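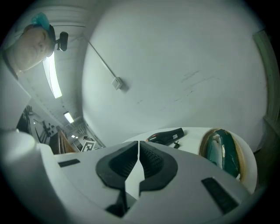
Figure 6.1 Fluorescent lights on a white ceiling. Shelving and leaning wooden boards can be seen farther back on the left.

Chapter 6
Light, Shelves, and Leaning Stock

After reading this chapter, you should be able to

explain how the position of a light changes what a worker can see
read a simple floor plan of a workroom and mark its storage zones
store boards upright or at a lean without blocking a walkway
carry out a storage check and write up the results

Key terms: ambient light, task light, glare, storage zone, lean angle, foot stop, clear width

Chapter 5 dealt with benches and the space a person needs to work at one. We now move to the parts of the room that get less attention: the ceiling, the walls, and the floor along the walls. Most of the trouble in a small shop starts in these places. A shelf fills up and the extra boxes go on the floor. A lamp burns out over a rack and stays out for a month. Boards are set against a wall for an afternoon and are still there in July.

6.1 Two jobs for light

Light in a workroom has two jobs. Ambient light lets people move through the room safely and find things. Task light falls on the work itself and is usually brighter. Long tube lights are a common choice for ambient light, and a single row of them can serve a narrow room well if the ceiling is pale. A white ceiling sends part of the light back down and softens the shadows between one lamp and the next. Look at the ceiling in Figure 6.1 and note the beams. When lamps hang level with beams or above them, each beam can throw a band of shadow. When they hang lower, the shadows are weaker, but the lamps are closer to people's heads and more likely to be hit by a long board.

A worker who looks up from a bench and straight at a bare tube will see poorly for a few seconds afterward. The cause is glare. A shade or diffuser helps, and so does moving the bench so that the tube runs to the side of it.

Light is measured in lux. For the exercises in this book, use 300 lux as the target for storage zones. Take the reading at the height of the shelf you are checking, with the shelf loaded as it normally is.

6.2 Dividing the room

The sample shop used in this part of the book is called Wadero. It makes crates and display stands. The main room is long, with one door at each end, and has a floor area of 400 square meters. Its plan is printed at the back of the book and shows three storage zones:

Zone A, the Lilledix shelving, for hand tools, fasteners, and small parts
Zone B, the board wall, for sheet goods and sawn boards
Zone C, the Hillik end, for finished goods waiting to be picked up

The inventory for Zone A lists 1157 items. Zone B has a much shorter list, yet it takes up more floor and causes more complaints. Long stock is heavy and awkward to turn, and it hides whatever is behind it. Shelves of mixed objects have a different problem. They look full long before they are full, and people stop putting things back in the right place.

6.3 Boards at a lean

Boards stored flat stay straighter, but a flat stack uses a lot of floor and the bottom board is hard to reach. Leaning the boards saves floor. The cost is that a leaning stack can slide at the foot or tip forward at the top. Three measurements matter: the lean angle, the distance from the wall to the foot of the stack, and the clear width left for walking.

At Wadero the foot of a leaning stack is held by a foot stop, a strip of timber screwed to the floor. The rule on the wall allows no more than 20 boards to a stack. Thin boards bow if they lean for long, so they are turned end for end once a month. Boards for the Mahmoud order, which are longer than the rest, are kept flat on trestles near the loading door.

Before you start

Choose a room at your school or workplace that has both shelves and long items in it. Sketch the plan on squared paper. Mark every ceiling light, every shelf, and anything that leans against a wall. Write the clear width beside each walkway. Keep the sketch, as you will add light readings to it in Section 6.4 and redraw the storage zones in Section 6.6.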